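Rindwood Bin Sorting Set

Version 2
Maintainer: Gilberto Benavides
Last updated: February 17, 2022

Summary

Rindwood is a set of 546 short recordings of small household items being sorted into open plastic bins on a wooden table. It was put together for work on tidying: which item goes where, in what order, and what the table looks like between moves. Each recording covers one item, from the table to a bin.

Contents

items/ - one text file per item, with name, size class and material
episodes/ - the recordings, numbered from 1
layouts/ - bin placement for each session
splits/ - lists for training and testing

The test split holds 200 episodes. It contains only items that do not appear in training.

Table and bins

The work surface is a light hardwood top made of long parallel strips, with visible grain and darker streaks. It was left bare on purpose. An earlier version used a gray mat, and the bins slid on it.

Bins are shallow, rectangular and open. In the layout called "far pair", an orange bin stands at the far left and a light blue bin at the far right, with open wood between them. Other layouts swap the two or move them closer. Bin color carries no meaning by itself; read the target from the layout file.

Bins are not always empty at the start of an episode. Items from earlier moves may stay in place, and these are listed under "carried_over" in the episode record.

Item classes

Items fall into 3 size classes: small, medium and flat. Flat items (lids, cards, folded cloth) were the hardest to label, as they often end up leaning on the bin wall. An item counts as sorted when no part of it touches the table.

Known issues

Overhead lighting reflects off the tabletop, mostly toward the sides. Pale items can be hard to separate from the wood there.

Clear and translucent items have less reliable outlines than the rest. Labels for these were checked twice, but almost all remaining corrections concern them.

Sessions recorded in September use the older item names. See items/renamed.txt before joining them with later ones.

Related sets

Flaturura covers the same items on shelves. Cuervo uses drawers. Item names match across all of them, but episode numbers do not.
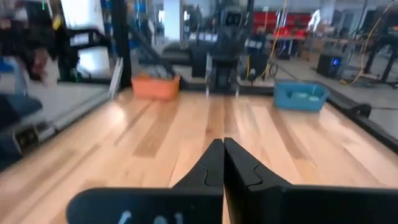

Far pair layout, orange bin left, light blue bin right.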